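Loson Two-Arm Kit – Questions and Answers

Can the kit work near the floor?
Yes. Both arms reach below table height, so low things like a trash bin are possible. Please keep 8 cm free on each side. 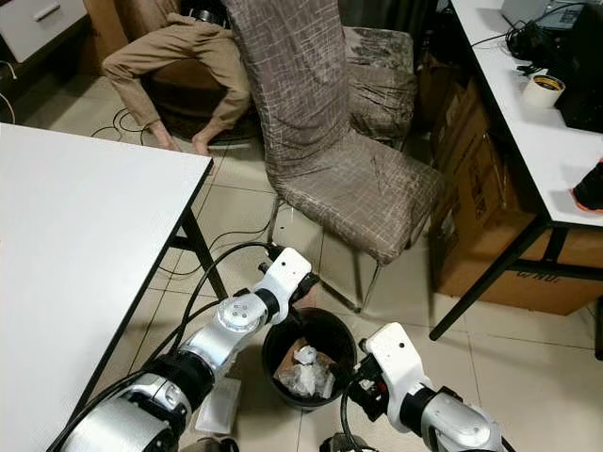
Two arms at a black trash bin, between two tables.

Do I need to remove my chairs and tables?
No, but leave the arms a clear way to the object. Loose cables on the floor should be fixed with tape.

What is in the price of 1,586 euros?
The 2 arms, the grippers and the power supply. The stand is sold separately – ask Mounir El Ouafi at Flinum.

How long is the trial?
You can return the kit until 100 hours of use. The counter is in the menu "Service".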